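How to Budget for a Two-Arm Tabletop Robot Without Forgetting Half of It

When Agnes Dunbar and I first sat down to plan a robot table for our little workshop in Genwood, we had a number in our heads, and the number was the price of the arms. I suspect that's how most people start. You see the arms, you fall a bit in love, you write the price at the top of a sheet of paper and you feel you've done the hard part. By the end of January our sheet had grown to 31 lines, and the arms were two of them!

So this page walks you through making that sheet, in the order I'd do it now. It's written for small shops, school labs and anybody spending their own money or their department's.

Step 1. Write down the job before you shop

Take one sentence and make it as plain as you can. Ours was "pick up small cloths from a table, fold them and stack them." Trinidad Bermúdez, who keeps the books for us, made me cross out a second sentence about opening jars and a third about sorting screws, and I grumbled, but she was right to do it. Every extra job drags in a stronger arm, a different set of fingers or a bigger table.

Next to the sentence, write the heaviest thing the arm will lift and the farthest spot it has to reach. Cloths weigh next to nothing, so we could look at the lighter and cheaper end of the Prulow list. If your job is cans of paint, you're shopping on a different page entirely, and it's good to find that out early.

Step 2. Split the sheet into four parts

I use these headings, and you're welcome to borrow them:

Arms and grippers
Mounting (table, rails, brackets, clamps)
Seeing and wiring (cameras, camera mounts, cables, power)
Things that wear out or get used up

Fill in the first part and then leave it alone for a day. The other three are where the surprises live, and you'll be tempted to hurry through them.

Step 3. Price the mounting properly

Arms have to be bolted or clamped to something that doesn't wobble. We bought our rail and fittings from Duda, and the whole mounting part came to $1391 once I'd added the right length of rail, the brackets, the end caps and a second order for the bolts I'd missed in the first. Measure your table twice, including how thick the top is, and check that a clamp will go over the edge. Ours has a lip underneath, and the first set of clamps went straight back in the box.

Step 4. Count your cables

Walk around the table with a notebook and draw every cable from where it starts to where it ends. I came up with 13, and that was for a setup I'd have called simple. Add slack for the ones that travel with an arm, and buy a spare of each kind that plugs in near a moving joint. A spare cable is $65 at worst, and waiting a week for one in the mail costs a good deal more in patience.

Step 5. Budget for the stuff the robot handles

Whatever your robot picks up, buy it in bulk and in more than one color. Microfiber cloths are a lovely thing to begin with — cheap, soft and easy to tell apart — and you can toss them in the wash. Put them on the sheet anyway, along with spare finger pads.

Cloth work, first with a corner held in the gripper, then with a folded stack on the table:

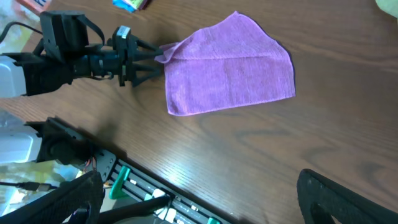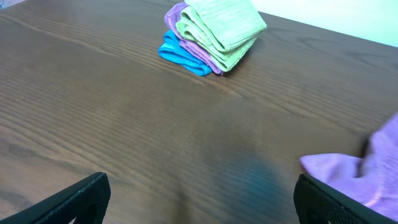
Step 6. Get two quotes and ask the dull questions

We asked both Prulow and Mateos for a price, and the two quotes looked so different that I nearly gave up comparing them. Put them side by side and ask each seller the same things. Does the price include the power supply? Are the fingers sold separately? Who pays shipping if a motor has to go back? How long is the wait for a replacement gripper? Write the answers right on the quote, because you will not remember which company said what.

Step 7. Leave room, and decide when to stop

Set some money aside that has no name on it yet. Agnes wanted a tenth of the total and I wanted a fifth, and we met somewhere in the middle over a pot of coffee. Then agree on a day when the sheet closes and you order. We picked a Monday and stuck to it, although I did sneak in one more packet of cable ties that morning.

If you're sharing the cost with another group, send them the sheet before you send them the total. They'll have questions about the rail. Everybody has questions about the rail.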